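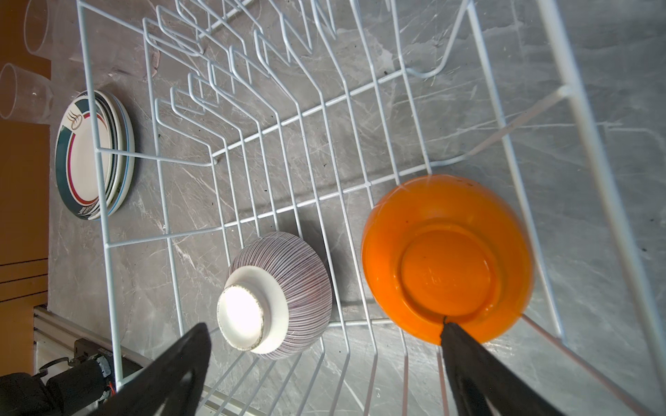

The dish rack with the striped bowl and the orange bowl, from the wrist camera.

April 14, 2020

Cell diary, kitchen cell, Vallby site. Kept by Rattana Kaewkla on behalf of Viruvton.

The cell was due for its 200-hour service and was taken out of use at the start of the morning shift. Both arms were sent to the parked position, the drives were switched off at the wall isolator and the key was placed in the lock box. The day's entry was opened before any cover was removed, as the site rules require.

The gripper fingers on the first arm were dealt with first. The screws holding the left finger had been marked with paint at the last service and the marks were still in line. On the right finger one mark had moved by a small amount. The screw was taken out, cleaned, refitted and marked again. The fingers were then wiped with a dry cloth and closed by hand against the setting gauge. The gap at the tips was inside the limit on the service sheet. No parts were replaced.

The motor wiring beside the aluminium rail was examined next. The small red and black wires were followed back to the module on the rail and each connector was pressed home. One cable tie was found to be too tight and was cut away. The new tie is looser, and leaves enough slack for the wrist to turn through its full travel. It is asked that ties at this point should not be pulled up with pliers.

The wrist camera lens was cleaned with the proper tissue. The kitchen set was then laid out again on the marble counter for the check run, with the two bowls in the wire rack and the banded plates to the left of it. Staff are reminded that the rack is to be placed by eye from the reference print kept in the drawer, and that no tape is to be put on the marble. The adhesive used last year left a residue which took most of an afternoon to remove.

Power was restored at 11.20. The first arm found its home position at the first attempt. The second arm reported a joint offset of 18 counts, which is above the figure at which a fresh calibration is called for. The calibration routine was run from the Grurkora panel and the arm was brought back over the counter at reduced speed.

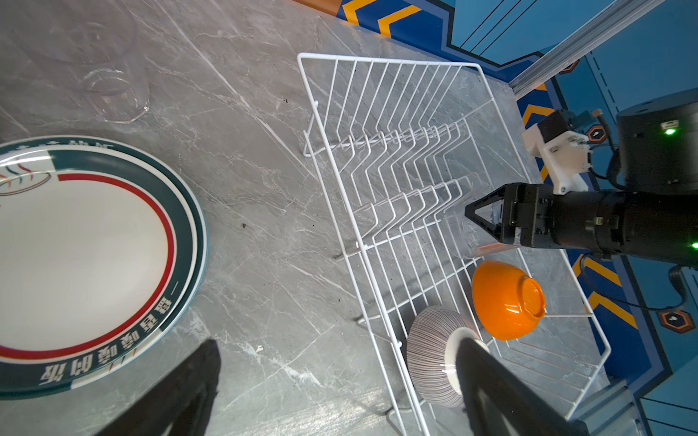
The offset after calibration was read as seven counts and has been entered on the sheet. The second arm's gripper was opened and closed by command several times, and its current readings agreed with those from the previous service. The cable was checked for rubbing along the whole of its length. Some wear was felt in the outer sleeve near the connector. It does not call for action yet, but a spare has been requested from stores and the sleeve is to be looked at again before the end of April.

The clear cups remain a difficulty for the depth reading. The settings proposed in the Xia note were loaded and kept as a separate profile, so that the present profile can be put back without delay. No opinion is recorded on them until the night run has been reviewed.

The counter had gathered small bits of debris and is to be wiped down before that run begins. The wiper, cloths and lens tissue are in the grey cupboard by the door. The building dates from 1987 and plaster dust still comes down from the ceiling when the loading bay is in use, so the wiping of the counter has been added to the daily list with effect from tomorrow.

Outstanding: spare cable sleeve; new paint pen for the screw marks; signature of the shift lead on page two of the service sheet.

Cell handed back for normal use at 15.45. R. Kaewkla.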